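The Big Table Comes Back to Work

Our readers' favorite piece of furniture is the one everything lands on, and we love it for that.
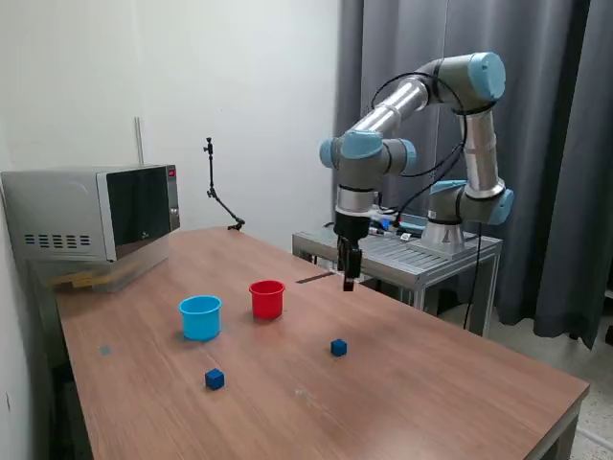 Two bright buckets and a pair of dark blue cubes on a streaked, reddish-brown wooden top.

A big wood table can take a red bucket, a blue bucket, a microwave and still leave you room to spread out! That's the joy of it. At Irnora, a shared workshop on Maurya Street, the table gets wiped down every Tuesday and oiled in April, and the grain just keeps getting richer. A scuff or two? Leave them, we say - they buff out softer every year.

Shopping for one? Look for a top at least 5 feet long, and bring a tape measure. Skerero, the salvage yard across town, had 41 old tables in on our last visit, and we wanted around half of them.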